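## Wrist view only vs wrist + overhead for cloth — anyone else getting this result?

**tallgrass_ml**

Posting before I forget the numbers. Been doing the cloth folding thing with hand-held grippers, two-handed, demos collected in people's homes. Question was whether the overhead camera buys us anything. We trained the same policy twice on the Tallell set, once with wrist views only, once with wrist + overhead. Same 1000 demos, same steps.

Wrist only: 71 folds out of 100. With overhead: 64.

So the extra camera made it *worse*. Did not expect that. Code is the stock Clando trainer, no changes except the input stack.

**
 
**oddsock**

7 folds out of 100 is noise. How many seeds

**tallgrass_ml**

2 seeds each. Yes I know.

**oddsock**

then you don't have a result, you have a tuesday. Run 5 and come back

**kettle_on**

Bit harsh. We saw the same direction on towels last winter, smaller set. Our guess was the overhead view is too easy to overfit, policy learns the room. Move the table and it dies. Did you test in the same rooms you trained in?

**tallgrass_ml**

No, all test rooms were new. Which fits what you're saying I guess. Training had the overhead on a stand, test had it on a different stand, height a bit off. So maybe I just measured how bad my stand is.

**marlin_b**

That's the whole problem with this comparison imo. Wrist camera goes where the gripper goes, calibration is fixed by the mount. Overhead changes every time someone bumps it. You're comparing a good sensor setup to a sloppy one and calling it a finding about views.

**tallgrass_ml**

Fair, but sloppy is what you get in a bedroom. If the method needs a stand at exactly the right height then it needs a lab. Also a fixed overhead on a bed looks at the top of somebody's head half the time, they lean in.

**kettle_on**

^ this. The lean-in thing killed us too

**oddsock**

What's the success criterion? "Fold" covers a lot

**tallgrass_ml**

Corners within 30 mm of each other after the last release, checked with a ruler by someone who didn't know which policy ran. Anything that needed a reset counts as a fail. One reset per cloth would bump both numbers but I didn't want to go there.

**oddsock**

ok that's better than I expected. Withdraw a third of the snark

**marlin_b**

Where do the failures happen? If it's mostly the first grasp that points one way, if it's the release that points another

**tallgrass_ml**

Went through the videos Friday. Split is pretty clear:

- wrist only: fails mostly late, second fold, it loses track of wich corner is which
- with overhead: fails mostly on the first pinch, closes too high, gets air

So the overhead policy seems to go to the right *place* and then botches the height. Wrist only goes to a sort of ok place and gets the pinch. Which kind of makes sense, a close-up of the fingertips against the fabric is most of what you need for that part. 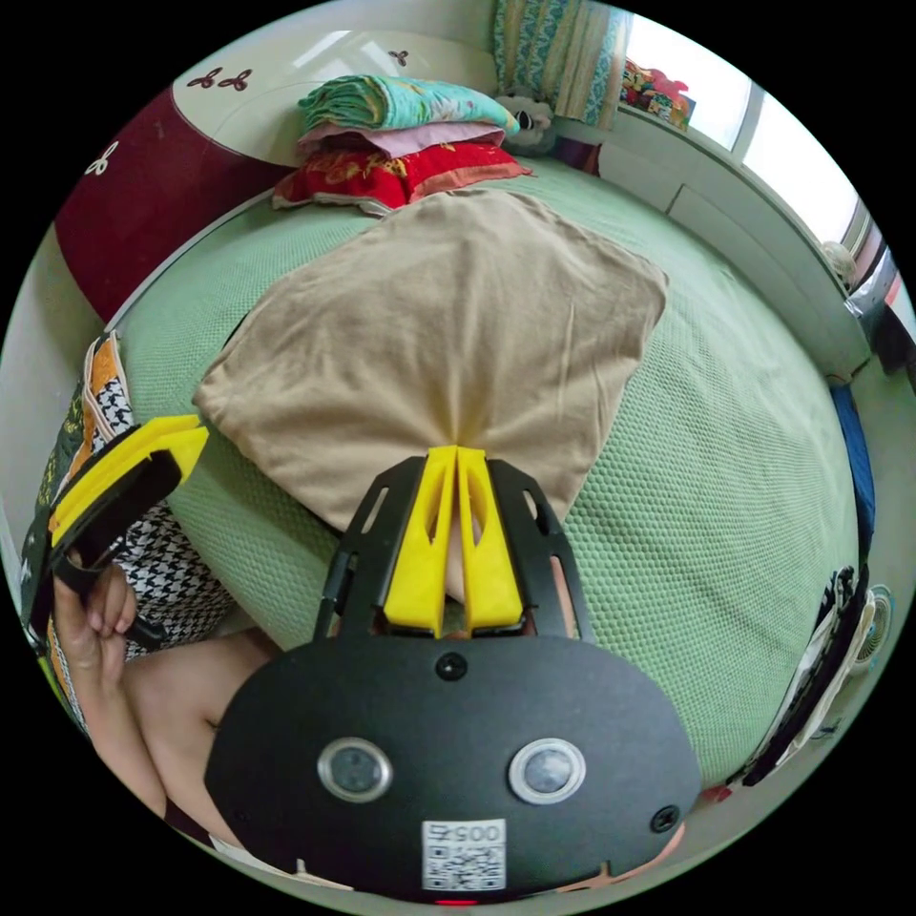 Other thing I'd look at is the second hand. The two wrist views can sometimes see each other's gripper and sometimes not, and I haven't split the demos on that. My hunch is the late failures are the ones where neither view has the other gripper in it. Could be checked from the existing data, no new collection. Will try it this week if the cluster lets me.

**kettle_on**

You could also crop the overhead to just the cloth before it goes in. We did that with Plato (our segmentation wrapper, not public yet sorry) and got most of the loss back. Doesn't fix the height thing though

**marlin_b**

Still think you should drop the overhead frames at random during training before you conclude anything. Drop half, force it to lean on the wrist for the close part. Cheap to try

**tallgrass_ml**

Good one, adding it. So the list is: more seeds, random drop, crop, split by whether the other gripper is visible. Not promising all four before December.

**oddsock**

seeds first. Please. Marchuk baseline too if you have the hours, the config in their repo runs as is

**tallgrass_ml**

Marchuk wants depth and we have none, color only. Could feed it zeros but then you'd yell at me

**oddsock**

I would, yes

**marlin_b**

Disagree on seeds first fwiw. If random drop closes the gap the orignal comparison doesn't matter and you saved the compute

**tallgrass_ml**

Seeds are queued already, drop run goes in behind them. Will post the table in this thread when both finish.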